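Pedwood Counter Cell with Kolev arm: equipment page
Condition, set-up and upkeep. Revised 2019-02-28 by Tibor Fodor

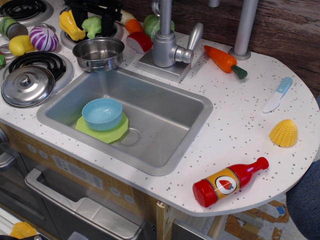
What you get for the money

The Pedwood is sold as a ready-to-run manipulation cell. It is a mounting kit, one Kolev arm, a controller box, a two-finger gripper and a list of play kitchens it is said to fit. The list price when we bought ours was 3,842 euros. The kitchen is extra, and so is the play food, and so are the gripper pads once you have worn out the first pair.

We have used it for sorting and put-away tasks: bowl and plate out of the sink, vegetables off the burners, lid on the pot. It does these well enough after a morning of fiddling. The brochure says it does them out of the box. Ours didn't, and the second one, bought by Zorica Babić for the teaching room, didn't either.

Claimed and found

Reach: the brochure gives the whole counter. We get the sink and the stove side without trouble. The rounded end of the counter past the faucet is a stretch, and the wrist runs close to its limit when it has to come down flat on something like the toy knife.

Set-up time: Pedwood says 14 minutes. Zorica's best is 43, with the kitchen already built and a second person holding the mount.

Repeatability: good. I have no complaint about the arm itself, which goes back to the same place day after day as long as nobody has leaned on the counter.

"Tool-free mounting": you will need a hex key.

Setting up

1. Build the kitchen first and fix it to the wall or weight the base. A play kitchen is light furniture and the arm will walk it across the floor. The Pedwood booklet leaves this out.

2. Fit the mount and tighten the bolts by hand, then go round again with the key. The uprights must be standing straight before you tighten anything for good.

3. Hang the cables with slack at the elbow. Run the arm slowly through its full sweep with your hand on the stop button and watch the cable for the whole of it.

4. Teach the faucet as a keep-out zone. Include the lever, and leave more room on the lever side than you think. The tall spout is easy to remember. The lever sticks out at an angle and gets hit.

5. Teach the counter height at four points. The software asks for one. On a counter that sags at the unsupported end one point will have you pressing into the surface at the other side of the sink.

6. Teach the bottom of the sink on its own. It is lower than the counter, obviously, but the software's "flat work area" setting is on by default and treats everything as one plane. Turn that off.

7. Save the file under a new name. The save button overwrites the factory file without asking.

Placing the objects

Pedwood supplies a printed mat for object positions. We threw it away. It covers the speckled surface, slides about, and all the arm learns is the mat. Scatter the food by hand and change it between runs.

Things that give the gripper bother, worst first:

Plate under bowl. If the plate is wider than the bowl the fingers catch the plate rim on the way down. Approach from above and take the bowl by its edge.

Pot lid. The round knob is fine to hold but polished metal confuses the depth reading. Dull it with a dab of matt tape if your work allows.

The steel sink. Same problem, larger. The sloped sides throw light back at the camera and we have had phantom objects reported near the drain. Moving the lamp helped more than the software filter did.

Bottles on their side. Grip the body, never the neck.

Carrots and corn are easy. Every demonstration video I have been sent uses carrots and corn.

Looking after it

Weekly, wipe the finger pads with a damp cloth and let them dry. Check the mount bolts. Clear the floor under the cell: packing tape and bits of cardboard end up under there and stick to the feet of anything you move.

Monthly, check the elbow cable for flat spots and re-teach the four counter points. If they have moved, find out why before you save them.

After 40 hours of running, look at the pads. The booklet says they last a year. Ours were shiny by then and dropping the smooth plastic pieces. Prikent sells a softer pad in the same size that grips better and marks the toys slightly. Pedwood says using them ends the warranty, though I have yet to find that in the warranty.

Repairs so far

In October the gripper began closing on one side only. Hostton, who handle service for Kolev in our area, wanted the whole arm back. Zorica took the cover off and found the finger screw had worked loose. Two minutes with thread lock and it has been right ever since. Try this first. Power off at the wall, cover off, check both finger screws, cover back on, then run the open and close test five times before you put it near anything.

The other fault was a stop button that had to be pressed twice. That one did go back to Hostton and I would not open it yourself. They replaced it without argument and kept it for longer than they promised.

Should you buy one?

If you want an arm over a toy kitchen and have nobody who can build a frame, yes, probably. If you have a workshop, buy the Kolev arm alone and make your own mount. You would be redoing most of Pedwood's set-up anyway. Ask for the current booklet before ordering, and check that your kitchen is on the list by its exact model, because the counter depth varies and the clamps have very little travel.

Spares held in the cupboard: one set of Prikent pads, finger screws, elbow cable, hex keys. Please sign for the cable.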